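Home | Visits | Homes & Interiors | Letters | Archive

VISITS

Seventeen Floors Up to Look at a Sock Drawer

January
By Felicidad Galang

I went to the Flenatum open day in Prarville expecting to be sold something, and I was in the elevator with a woman who already had been. She had bought three of their closet boxes last year and was coming back for the kitchen range. "It changes how you feel in the morning," she told me. I feel fine in the morning, so I kept quiet and watched the numbers go up to 17. 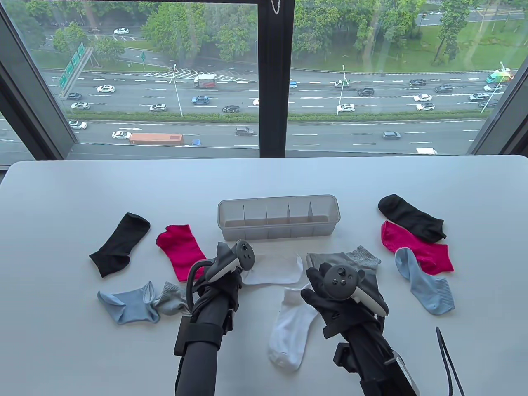
Flenatum sells tidiness, mostly in the form of plastic. The company rents half a floor in the Ambrosio building, and for one day it opens the whole place to anyone who fills out a form. The form asks how many drawers you own. I put 7, which was a guess, and was given a green sticker.

The sock table was the part I had come for, because it is what everyone on the mailing list talks about. It is a simple setup: a white table at the window, a pile's worth of socks in different colors, and one long frosted tray divided into five. You match the socks and fold them, and they go in the tray. Elango Iyengar, who runs the visitor program, called this "the drawer in miniature." I asked him whose drawer. Mine has more than five kinds of trouble in it.

The colors, to be fair, had been chosen by someone with sense. Magenta finds magenta without any effort, and so does black until you notice that one has a different cut from the other, and then you stand there wondering if you care. Gray is worse. At home I have a dozen gray socks that are all nearly the same gray, and no tray ever made is going to settle that for me.

My larger complaint is about the slots. Flenatum's folding method, which Valentina Barrientos demonstrated twice before lunch, gives you a neat little packet if the sock is an ankle sock. She folded toe to heel, then cuff over, and the packet stood up in its slot by itself. Good. Then a man behind me took a thick hiking sock out of his own bag (he had clearly planned this) and asked her to do that one. She did it, very gamely. It went in the way a sleeping bag goes back in its sack, and it took up the space of two of the others. Nobody from the company wrote anything down, which I thought was a pity.

I tried it myself after lunch. Folding is pleasant enough at a table of that height with good light and no one waiting on you for dinner. I would put it close to shelling peas. Whether I would do it every week, standing at a dresser with the basket on the floor, is another matter, and when I asked if they had ever checked on customers six months later I was told that the feedback was "really warm."

The window does a lot of work, by the way. It goes from floor to ceiling and looks down on the highway, all those lanes of it, and I suspect that anything placed in front of that view would seem calm and well organized. I'd like to see the same tray in a back bedroom with the blinds down.

The rest of the tour was thinner. There was a pantry wall, with jars, and a linen closet where the towels were rolled - nobody who has teenagers rolls towels. A talk by Ramil Maglaya on "the seven-minute reset" ran well past its time. He told us Flenatum had tested 369 drawers before it settled on its current sizes. I asked what sizes they had turned down and he said that was a good question and moved along to the jars.

Prices are on a card near the exit. The starter set is more than I have ever spent on socks in a year, so I did what I usually do and went to look at the competition. Mokov sells a divided tray that, as far as I can tell from holding one, does the same job with a duller finish. The walls of the Mokov one flex a little if you squeeze them. I can't think why I would be squeezing them.

I did come away with one useful thing, and it was free. Erlinda Fajardo, who was handing out the coats, said she gave up on folding years ago and just buys one kind of sock, in black, and throws out the old ones all at once when they go. She has worked every one of these open days. I have since done half of it, the throwing out, and the seven drawers turn out to be six.

The open day runs again in spring. Parking is under the building and they will validate it if you remember to ask at the desk before you go down, which I didn't.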